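Wornitz Adds Whole-House Ventilator With Heat Recovery to Residential Line

SASLEY – Wornitz will begin shipping the Nunoveo 200, a heat recovery ventilator for single-family homes, in October. The unit brings in outdoor air and exhausts stale indoor air through two separate airstreams, passing heat from one to the other through a fixed core.

The Nunoveo 200 is made for houses that have been air sealed or newly insulated, where kitchens, bathrooms and bedrooms can hold moisture and odors longer than they did before the work was done. It can be connected to the ducts of a forced-air furnace or run on its own ductwork. Installers can set it up for continuous low-speed operation, for timed operation, or for operation on a signal from a wall control.

"Most of the calls we get are from contractors working on older houses that have just been tightened up," said Felista Mosoti, product manager for residential ventilation at Wornitz. "They want a unit they can hang in a utility room, balance in one visit and leave alone until the filters need to be changed."

The cabinet hangs from four straps or sits on a wall bracket. All duct collars are on the top, and the drain connection is on the bottom. The front door opens without tools and gives access to both filters, the core and the fan assembly. The core slides out on rails and can be rinsed in a sink or tub with warm water. Wornitz recommends that homeowners clean the core once a year and check the filters every season.
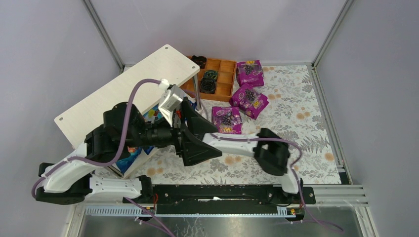
White wooden board on a leaf-print tablecloth.

Two filters come with each unit, one for the incoming air and one for the exhaust air. A finer filter for the incoming side is sold separately for homes near busy roads or for occupants with allergies. Using the finer filter reduces airflow slightly, and the installer should rebalance the unit when it is fitted.

In cold weather the ventilator protects its core from frost by closing the outdoor air damper for short periods and circulating indoor air through the core. The defrost cycle starts on its own and needs no setting by the homeowner. The wall control shows when the cycle is running.

Wornitz tested the Nunoveo 200 in 60 homes before approving it for production. Installers who took part asked for a longer power cord and for balancing ports that could be reached with the unit already hung. Both changes were made to the production model.

"The ports were the big one for us," said Jabari Mwakalinga, an installer with Swai Heating and Air who worked on several of the test homes. "On the early units I had to get behind the duct to take a reading. Now I can do it from the front with the door closed."

The first production run will be 1000 units, all built at the company's plant in Sasley. Distributors that already carry Wornitz dehumidifiers can order the ventilator through their existing accounts. Contractors who are new to the product can attend a half-day training class at the plant, which covers duct layout, balancing, drain installation and wiring of the wall control. Classes start at 9 a.m. and lunch is provided.

The Nunoveo 200 carries a limited warranty on parts, with longer coverage on the core. Registration by the installer or the homeowner is required for the longer coverage. Replacement filters, cores and wall controls will be stocked by distributors from the first day of shipping.

About Wornitz

Wornitz makes dehumidifiers, ventilators and air filters for homes and small commercial buildings. Its products are sold through heating and cooling distributors.

Media contact: Felista Mosoti, Wornitz, Sasley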